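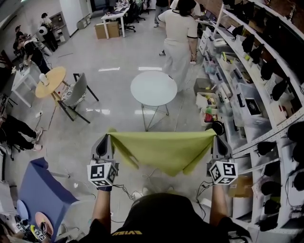

Waler pair on a cloth stretch, one corner in each gripper.

2 min read
Last updated: July

The Waler kit from Pereyra ships as a matched pair of hand-held grippers with tagged cubes and curved fingers. I have logged 2000 demos on it, mostly cloth. Corner pinches are repeatable. The cables are my main complaint – they drag on long reaches. Tag tracking dropped out in 11 runs. Fine for folding, too wide for buttons.

Related
Cukgate logger, four months in
Nudent fingertips: wear notes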